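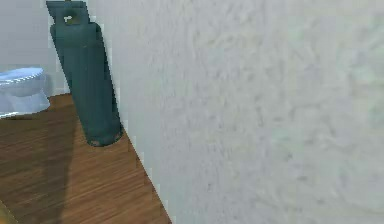 第四章 仿真场景的载入与巡检调试

本章说明如何在 Burkon 仿真器中载入 Govimetti 室内场景包，并让 Plovitz 小车在场景里完成一次巡检。读者是机器人社准备参加 Varghese 杯仿真组的同学，假定已经按第三章装好仿真器，账号能正常登录。仿真组的任务是让小车在陌生住宅里移动，找到目标物，报告它的位置和类别。目标物由裁判指定，可能放在与平时习惯完全不符的房间里，例如卫生间木地板上靠墙斜立的深蓝绿色气瓶，左边不远就是马桶。写识别程序时不要用“什么房间该有什么东西”去筛掉检测结果，去年有小组这样做，丢了分。

4.1 开始之前

社团机房的电脑都可以使用。自带笔记本的同学请先检查以下各项：

内存不少于 8 GB。内存不足时场景仍能打开，但贴图会反复卸载和重载，小车走几步就卡住。

显卡驱动已更新到第三章列出的版本。集成显卡可以用，画质请选“低”。

硬盘上留有足够空间存放场景包和运行记录。记录文件增长很快，每次训练结束后请按 4.7 节清理。

用户名和安装路径里没有中文或空格。路径里有中文时，载入程序不报错，地图窗口一片空白。

每组两人，一人操作小车，一人看地图窗口并填写运行记录表。正式比赛也按这个分工，平时就照此练习，隔一次对调。

注意：机房电脑在关机后会还原系统盘。所有程序、地图和记录都要存到 D 盘本组文件夹，存在桌面上的文件无法找回。

4.2 安装场景包

1. 关闭 Burkon 仿真器，包括右下角托盘里的图标。
2. 从社团共享盘复制场景包压缩文件到 D 盘本组文件夹。不要在共享盘上直接解压，会拖慢其他组。
3. 解压到仿真器目录下的“场景”文件夹。解压后应当只有一层名为 Govimetti 的文件夹。如果点进去又是一个同名文件夹，把里层的移出来，删掉外层。
4. 启动仿真器，打开“工具”菜单，选择“重建场景索引”。
5. 等待进度条走完，打开“场景列表”。列表底部显示的总数应为 54。
6. 数目不对时，删掉整个场景文件夹，从第 2 步重新做。不要只补缺少的文件，索引会把旧条目留下来。

说明：压缩文件在 06/02/2019 更新过一次，修正了部分门框的碰撞体。之前复制过的同学请重新复制，旧版里小车会卡在看上去宽度足够的门口。

4.3 载入场景和小车

1. 在“场景列表”里选一个场景，双击载入。首次载入要生成光照，请耐心等待，期间不要切换窗口大小。
2. 载入完成后，打开“机器人”菜单，选择“添加”，在型号里选 Plovitz。
3. 在平面图上点选出生点。出生点四周要留出小车转身的空间，绿色圆圈表示可用，红色圆圈表示与家具或墙重叠。
4. 拖动箭头设定初始朝向，点击“确定”。
5. 打开“视图”菜单，勾选“机载相机”和“栅格地图”。两个窗口都要看得见，不要叠在一起。
6. 用方向键让小车前进一小段再退回，确认机载画面随之变化，栅格地图里的小车图标也在动。

画面在动而图标不动，说明里程计话题没有接上，按 4.8 节处理。两者都不动，先看工具栏上的暂停键有没有按下去。

小心：不要在仿真运行时更改小车的尺寸参数。碰撞体不会跟着更新，之后得到的地图和通过性判断都不可信。要改尺寸，先停止仿真，改完重新添加小车。

4.4 相机设置

相机的默认安装高度和俯角适合空旷的房间。住宅场景里窄的地方多，建议按下面的步骤调整后再开始巡检。

1. 在机载相机窗口点右键，选择“参数”。
2. 俯角调到既能看到车前的地面，又能看到前方物体的主体。只看地面会漏掉高的物体，只看前方会撞到矮的物体。
3. 把“近裁剪面”设为允许的最小值。设得过大时，贴近的墙会从画面里消失，识别程序会看到墙后面的东西。
4. 关闭“自动曝光”。从亮的房间进暗的走廊时，自动曝光会让检测框闪烁。
5. 点击“保存为本组配置”，文件名写组号。

说明：小车贴着墙走的时候，墙面会占去画面的大部分，贴图也会显得模糊。这是正常现象，不用去调贴图质量。要做的是让小车离开墙面再取图。巡检程序里有一个参数叫“取图最小距离”，前方或侧方距离小于这个值时，程序跳过识别，只继续移动。各组请自己试出合适的值并写进记录表。

还有一种情况要留意。物体贴近墙面时，轮廓有一侧会和墙的阴影混在一起，检测框容易偏。细高的物体更麻烦，距离近了顶部会超出画面，程序只看到瓶身，常常判成管道或柱子。遇到这类低置信度结果，让小车后退，换一个角度再取一张，两次结果一致才上报。

4.5 建图

1. 把小车放在场景入口处的出生点，清空栅格地图。
2. 选择“手动建图”。第一次进入一个新场景都用手动，熟悉布局后再试自动。
3. 沿墙慢速行驶，先走完一圈外墙，再进各个房间。
4. 每个房间进去后原地转一圈，再出来。
5. 走廊尽头和门后面要单独看一眼。
6. 回到出生点，观察地图上起点处的墙有没有出现重影。有重影说明累计误差偏大，降低转弯速度重新建图。
7. 保存地图，文件名由场景编号和组号组成。

墙与墙之间的夹缝和凹角最容易留下灰色的未知区。目标物常被放在这种地方，地图上只要还有连着墙的未知区，就不能认为建图完成。小车进不去的凹角，在外面转动车身，让相机从侧面扫过去。

注意：马桶、浴缸和洗手池这一类固定设施在场景包里属于静态物体，建图时会写进地图。可移动的物体属于动态物体，默认不写进地图，只在代价图上出现。如果规划的路线从一个看得见的物体中间穿过去，先检查代价图有没有打开。

4.6 运行巡检

1. 载入已保存的地图，选择“定位模式”。
2. 把小车图标拖到实际位置，朝向也要对准。激光点与墙线重合后再继续。
3. 打开本组的巡检程序，填写目标类别。类别名必须与裁判给的名单一字不差，大小写也要一致。
4. 点击“开始”。计时从小车第一次移动算起。
5. 操作的同学手离开键盘。正式比赛中途碰键盘，本轮成绩作废。
6. 小车停下并弹出上报窗口后，记录的同学抄下类别、坐标和置信度。
7. 点击“结束”，导出运行记录。

比赛每组可跑 2 轮，取较好的一轮计分。训练时也按这个轮数来，跑完看记录、改程序，再占用机器。不看记录连着重跑，既学不到东西，也让后面的组等着。

位置判分看的是物体底部接触地面的位置。斜靠在墙上的物体，顶部和底部的坐标会差出一截，用检测框中心去算，得到的点落在哪里没有准。请在程序里取检测框下边缘的中点，再投影到地面。下边缘被遮住或者超出画面时，不要上报，换位置重取。

小心：不要把地面阴影当作物体底部。住宅场景里窗光和灯光会在地板上投下大片柔和的暗区，分割程序有时把它并进物体里，检测框因此变长。木地板的深色纹理也会有类似的影响。处理办法是用深度图核对，阴影处的深度与周围地面连续，物体底部的深度有跳变。

4.7 保存与清理

1. 导出运行记录后，确认文件能打开，时间轴能拖动。
2. 把记录、地图和程序打包，放进 D 盘本组文件夹。
3. 删除“缓存”文件夹里的全部内容。不要删除上一级文件夹。
4. 填写机房登记表，写明机器编号和遇到的问题。
5. 退出仿真器账号，关机。

每组只保留最近的记录和一份最好成绩的记录。其他记录要留作对比的，自己拷走。十月选拔前会统一清一次盘，清之前在群里通知。

4.8 常见问题

场景载入后全黑。
光照没有生成完。关闭场景，删除该场景的光照缓存，重新载入。仍然全黑时，检查显卡驱动。

物体和墙的边缘有锯齿。
画质为“低”时抗锯齿是关闭的，不影响比赛判分。如果识别程序对锯齿敏感，用同样画质采集训练图片，比提高画质可靠。比赛机的画质由裁判设定，各组不能改。

小车在平地上打滑。
检查地面材质参数有没有被改过。点击“恢复默认物理参数”，重新添加小车。

小车撞上了物体，物体倒下。
本轮照常进行，但倒下的物体会改变位置，判分仍以开始时的位置为准。训练时遇到这种情况，点击“重置动态物体”，不需要重新载入场景。

栅格地图里图标不动。
打开“连接”面板，找到里程计一行。状态为灰色时点“重新连接”。状态为绿色而图标仍不动，多半是同时开着两个仿真器窗口，小车在另一个窗口里。全部关掉，只开一个。

检测到目标却没有弹出上报窗口。
先看置信度是否低于程序里的阈值，再看类别名的拼写。两项都没有问题时，检查程序是不是还停在“只移动”状态，贴墙时进入这个状态，离开墙面后没有切回来，是示例程序里常见的毛病，修改方法见附录二。

定位忽然跳到另一个房间。
两个房间形状相近时会发生。停车，手动重新定位，并在程序里调小每次允许的位置修正量。调得过小，小车打滑后又会找不回自己的位置，要在几个不同的场景里都试过再定。

以上办法都不能解决时，保留现场，不要关窗口，把运行记录和“连接”面板的截图一起发到社团群，写清场景编号和做到了哪一步。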